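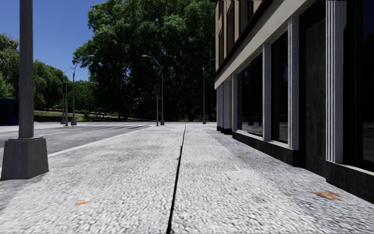 Pre-run inspection, simulated sidewalk course, Pundness map, Prilel navigation method. Completed before the 100-episode comparison against the baseline planner. Each item is marked Pass, Fail or Open. The lamp post close on the left is the reference obstacle for section 2, and the seam running lengthwise down the pavement is the false edge tested in section 3.

**Date:** December 23, 2024
**Simulator build:** Falar 7
**Inspected by:** K. Stojanovska

## 1. Map and spawn

- [x] Spawn point is on the pavement, facing the junction. Pass
- [x] Goal point reachable without entering the road. Pass
- [x] Same seed list loaded for both methods. Pass
- [ ] Map hash matches the November release. **Open**

*Comment:* Hash differs. The only change I found in the log is a texture update. Leave open until the full diff is done.

## 2. Collision shapes

- [x] Post pedestal has its own collision shape, separate from the shaft. Pass
- [x] Building pilasters block the robot. Pass
- [ ] Leaf litter has no collision shape. **Fail**

*Comment:* The larger leaf near the building stopped the robot in 5 of the warm-up episodes. Collision removed on all litter, warm-up repeated, no stops. Recheck after any map reload. The old warm-up logs are not to be used in the results.

## 3. Perception

- [x] Seam labeled as walkable in the ground truth. Pass
- [x] Curb strip labeled as a boundary. Pass
- [x] Shadow beside the building labeled as walkable. Pass
- [ ] Display windows labeled as solid. **Open**

*Comment:* The baseline reads the tree reflections in the glass as free space at some headings. Prilel does this less often, but I don't want a rate quoted until the labels are checked by a second person. Ground truth for the dark bay nearest the spawn point still needs a look.

## 4. Run settings

- [x] Episode limit set to 1000 steps. Pass
- [x] Pedestrians and traffic off for this stage. Pass
- [x] Lighting fixed, clear sky. Pass
- [x] Contact with the pedestal ends the episode and is scored as a failure. Pass

*Comment:* Step limit was still at the debug value when I started. Corrected in the shared config, not just on my machine.

## 5. Release

- [ ] Cleared for the comparison run. **Open**

*Comment:* Items 1 and 3 have to close first. Rerun section 2 in full if the map is replaced.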